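Ticket 1188: Upload totals don't match local folder after sync
Status: Open (reopened once)
Product: Tulitz desktop sync
Site: Botbridge, second-floor workroom
Time of first report: 8:40 am

What was reported

The nightly upload from the workroom PC to our Irnetti storage account says "complete" in green. The local folder holds 997 files. The online folder holds 914. That is 83 short, and I don't see how a program can call that complete.

First reply from vendor support told us to "allow time for indexing." We allowed a whole night. Still 914.

Step 1 - Restart the client

Done, because the script says to do it. Quit from the tray icon, reopened, signed in again. Green check mark came back in under a minute. Count unchanged. I have never seen this step fix anything, but it's on record now.

Step 2 - Check the network

Support suggested our wireless was dropping out. I doubted it, as the same PC handles long video calls without trouble. Plugged it into the wall jack anyway and ran the sync again with nothing else open. Same result. I'd like this one crossed off for good, please, and not suggested again in the next reply.

Step 3 - Compare single files

Took a few images from the local folder and looked for each one online by name. Several had made it up, full size, and open fine in the browser.
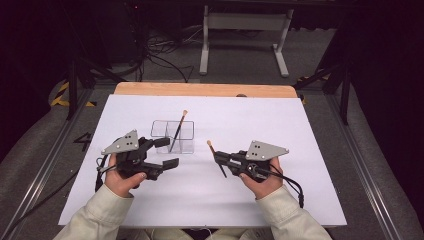

Attachment 1: two hand-held grippers over the white board.

So the account works, the login works, and the folder permissions work. Whatever is skipping files is doing it one file at a time, and it isn't telling anyone. The activity log lists the uploads that went through and has no line at all for the missing ones. No warning, no retry, no "skipped." A log that only records good news isn't much use to me.

Step 4 - Look at file names

Exported both lists and sorted them side by side in a spreadsheet. All 83 missing files come from the same subfolder, Takács. Files in the other subfolders match to the last one.

My guess is the accent in the folder name. Support's answer was that accented letters are "fully supported." Maybe they are. I copied 19 of the missing files into a new folder called Takacs, no accent, and ran the sync. All 19 went up on the first try.

Support then said this could be a coincidence.

Step 5 - Rule out the files themselves

To be fair to them, I tested the other way around. Took an image that had already uploaded from another subfolder, made a copy of it inside Takács, and synced. The original is still online. The copy never arrived. Same picture, same size, so I don't accept that the files are damaged.
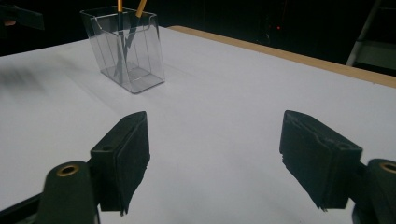
Step 6 - Workaround in place

Renamed the folder without the accent and let it run over lunch. Online count is now 997, leaving out my test copies, which I deleted first.

I don't want this closed as solved. Renaming a folder is something I did - the program still showed green with files missing. Two things are needed before I agree to close:

- a fix, or a plain statement that accented folder names don't work
- a failed upload shown as failed

Vendor marked the ticket "Resolved by customer" at 3:15 pm. Reopened at 3:20 pm.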